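The Register at Lalari

The registrar began the Thursday intake at six in the morning. By then the line ran from the school gate to the dry canal. Each person gave a village, a household size and a reason for leaving. The third column was always the same word, so she had stopped writing it and used a dash.

Ulari had been shelled for two nights. The road south was open as far as the Mellau bridge, which carried foot traffic only. Trucks stopped on the far bank and people crossed with what they could hold. The school had been rated for 478. The register stood at 701 when she opened it, and she numbered the first new line 702.

A woman put a house key on the desk and asked whether it should be recorded. The form had no field for property. The registrar wrote "key, one" in the margin and gave it back.
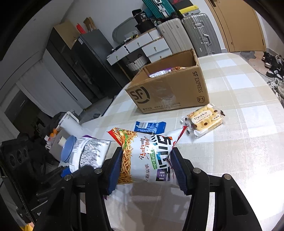 At noon the shelling moved closer. The interval between flash and sound fell from nine seconds to six. She noted both figures on the inside cover, where she kept the generator hours. The windows had been taped in June and the tape held.

Room 101 was set aside for people who had arrived alone. It had mats, a bucket and a door that did not close. A boy assigned to it returned to the desk four times to ask if anyone had come from the upper street in Ulari. Each time she turned back through the pages and read him the entries for that street. There were two, both old men.

The fifth time she moved a chair next to hers and let him turn the pages himself. He read slowly, with a finger under each line. When a new arrival named the upper street he looked up before she did.

It was a woman with a bandaged hand. She was not his mother. She had seen his mother at the bridge, she said, on the far side, waiting for the planks to be relaid.

The registrar opened a new line, wrote the boy's family name and left the number blank. Then she called the next household.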